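Shelf week on the Raltia arms

We passed 700 episodes this month, and I'm far too pleased about it! Each one is somebody driving both arms by hand while the policy gets its homework - joint angles, gripper state, all the cameras.
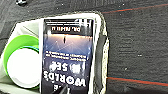
Sheehan, our logging tool, now keeps the fumbled tries as well. I used to bin them, and I think that was daft. A second go at a book is lovely training material.

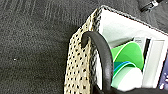

Wrist camera, looking into the spotty basket

Drandaritz (the training code) wants variety, so the shelves get a reshuffle every 24 episodes.

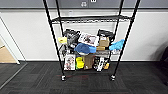 Cap, glove and plenty of boxes

Soft toys are my favourite - they flop differently every time.
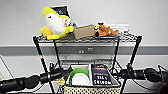 Both arms at the basket, plush toys up top

The count is 741 as I type. 5 held-out layouts are next, then it all goes up on Reststead.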